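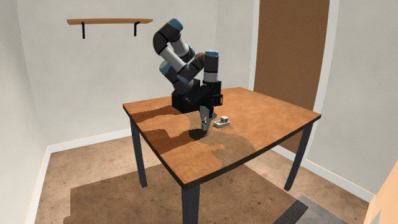

A wooden table in a small, plain room. Goals!

Home Blog Recipes Rambles About

Search this blog Go

So we've been in the new place in Gristcombe since May and I finally feel ready to talk about the downsizing thing, because a few of you have been asking and I keep fobbing you off with scone posts (sorry, and also there will be more scones).

The short version is that we went from a big draughty three-bedroom with a shed to a flat with 2 cupboards. Two! One of them has the hot water system in it, so really it's one and a bit. I stood in the hallway on moving day with a box of mugs on my hip and thought, well, this is going to be interesting.

The mugs were the first thing I got cranky about. I had no idea we owned so many. Footy club mugs, mugs from servos, a mug shaped like a cow that I would swear on a Bible I had never seen before in my life. I kept my favourites and took the rest to the op shop on Poirier Street, and then bought a teapot while I was there. I'm not made of stone.

Books were harder. I did the whole "pull everything off the shelf and hold it" business and all that happened was I sat on the floor and read for 3 hours. The paperbacks with the pages falling out went in the recycling and I felt like a criminal. My complete set of the Prultelden mysteries stayed, obviously. If you haven't read them, start with the second one, the first is mostly fog.

Then there was the couch. Oh, the couch. We measured the lift, we measured the door, and we did not measure the corner between the lift and the door. It spent a night in the car park under a tarp while I lay awake listening for rain. On the Monday we sold it to a bloke with a ute and bought a smaller one, a Flateletti, in a colour the shop calls "oatmeal" and I call "don't you dare bring that curry in here". It cost $2,000, which made me feel a bit ill, but it's the comfiest thing I've ever sat on and it turns the corner beautifully.

What I miss: the shed. The lemon tree (I am paying for lemons now like some sort of duchess). Being able to have a proper argument in one room and sulk in another.

What I don't miss: the gutters. Vacuuming the stairs. The front bedroom that was only ever for ironing and things we meant to take to the tip. After 18 years in one house you stop seeing the piles, you just walk around them with your washing basket.

I've also got very strict about the kitchen bench. Nothing lives on it except the kettle and the toaster, and if the mail lands there it gets opened or it gets binned by teatime. I'd love to say the rest of the flat follows the same rule, but there's a chair in the bedroom wearing most of my winter clothes as I type this.

Anyway, next job is the balcony. I reckon there's room for a pot of herbs and possibly a very small lemon tree if I keep the folding chairs inside. If anyone's grown a dwarf lemon in a pot facing west, please tell me how you stopped it frying in summer!

Contact | Copyright, all rights reserved | Back to top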